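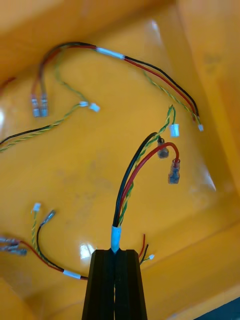

*Red, black and the green-and-yellow twisted pair, in the orange-yellow tray.*

I have become very fond of wire harnesses this winter, and I'm aware that isn't a sentence many people will say over breakfast. It began in January, when Orathai Thepsuriya asked if I'd come over to Jasport and help her think about how to lay out parts for the little Saithong units before they get put together. I went for an afternoon and I have been going back ever since.

The harnesses are my favourites. Each one has its bit of tape where the wires are gathered, and then they all go their own way -- crimp terminals on the red and the black, a tiny white connector on the twisted pair. They're lovely things to look at and a perfect nuisance to store. Put a handful in a tray and leave them overnight and you will spend your first cup of tea easing them apart. I used to keep my embroidery threads just as badly, so I have some sympathy.

Orathai's rule is shallow bins, one sort of part to each, and a tray in the middle for whatever is going together next. I was all for deep tubs with lids (I do like a lid!), but she let me try it my way for a batch of 60 and I gave in by lunchtime.
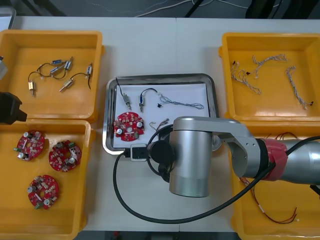

The solenoids want the most room. They're small, but every one trails its thin black wires, and those will loop round a neighbour given half a chance. The round red boards are much better behaved, and I like them spread out with a bit of yellow showing between them, so that fingers can get round the edge without touching the components. White paper in the steel tray was my one contribution that stuck. Dark wires show up so nicely against it, and it's easily changed when it gets grubby.

We've 200 to get through before the Rurnodard order goes, and I still haven't settled where the spare terminals should live. Orathai says a jam jar. I'm holding out for something with a lid.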